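Cell 2, sorting bench: safety walk before handover to regular shift use
Site: Kotico, back workroom
Walked by: Maxine Faulkner (safety), Matěj Sýkora (bench lead)
Also present: Sabina Sokol, Birger Viklund
Month: December

Marks: **OK** = no action. **FIX** = must be done before handover. **WATCH** = look again at the next walk.

## A. Access and stopping

- [x] **OK** Stop button within reach of the person at the front of the bench. Pressed twice, both arms stopped both times.
- [x] **OK** Second stop button by the door. The label is new.
- [ ] **FIX** Floor tape on the window side is worn through. Matěj has tape.
- [x] **OK** Restart needs a key. The key is signed out at the start of shift and goes back in the cabinet at the end.
- [ ] **WATCH** People lean in to straighten a bag while the arms are paused. Paused is not stopped. Sabina says she did it herself in the first week, when it felt like the old hand job. The rule stays: stop, key out, then reach.

## B. Bench and arms

- [x] **OK** Arm bases tight. Checked with the wrench.
- [x] **OK** Gripper fingers free of cracks and sharp edges.
- [ ] **WATCH** Cables along the arms. No rubbing found. Check the bends at each walk.
- [ ] **FIX** Brown paper mat should be taped at all four corners. The back two were missed at the last change.

## C. Cleanup task

Sponge pieces and small rocks on the mat, a dustpan, and a black bag set up on each side.

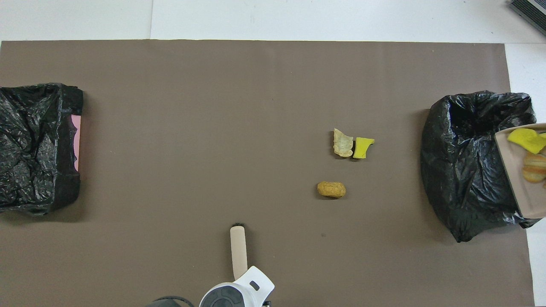
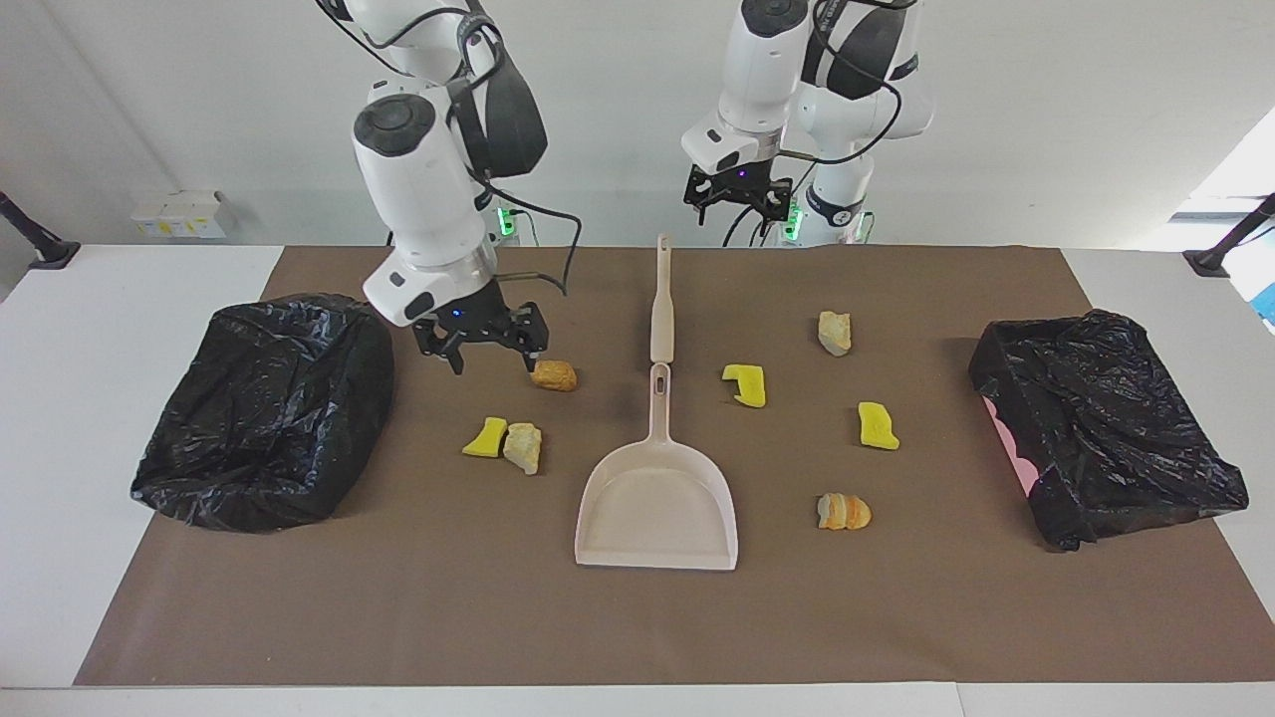 - [x] **OK** Test load kept to light pieces. No glass, no metal, nothing with a blade.
- [ ] **FIX** Bag change is not written down anywhere. Everyone does it a little differently. Birger will write one page and post it at the bench. It should say who holds the key during the change.
- [ ] **WATCH** Pieces that go over the edge of the bench. Under the old routine, whoever dropped one picked it up. Now a piece can sit on the floor until someone walks by. Add a floor check at each break.
- [x] **OK** Dustpan is the plain hand kind. Spare in the cupboard.

## D. The people at the bench

Maxine asked for this section. It was not on the Andero form we started from.

- [x] **OK** Training sheet signed by everyone on the early shift.
- [ ] **FIX** Late shift: Štefánia Procházka has not had the stop and restart training. She is not to run the bench alone until it is signed.
- [ ] **WATCH** Standing time. Sorting by hand meant bending and reaching all shift. Watching the arms means standing still, and two people reported sore feet and lower backs. A stool was tried, but from it you can't reach the front stop button. Try a taller stool, or move the button.
- [ ] **WATCH** Attention. A session runs 40 minutes. Sabina finds the last part hard to stay sharp for, and would like to swap with the packing table halfway. Matěj agrees if packing can spare someone.
- [ ] **FIX** Job sheet still says "sorter." The work is now setting up, watching, clearing faults and changing bags. Birger wants the sheet changed before reviews so people are rated on what they do. Sent to the office, form 447.

## Comments

*M. Faulkner:* The bench can run with a trained person present while the FIX items are open. No unattended running, including over lunch.

*M. Sýkora:* Tape and mat corners will be done this week. For the stool I need a decision on the button first.

*Š. Procházka (added after the walk):* I can come in at 1:30 p.m. for the training if someone covers my start. Please put the fault list on paper too. The one on the screen goes away when the screen locks.

Fault list to be printed and hung next to the bag change page. Next walk when all FIX items are signed.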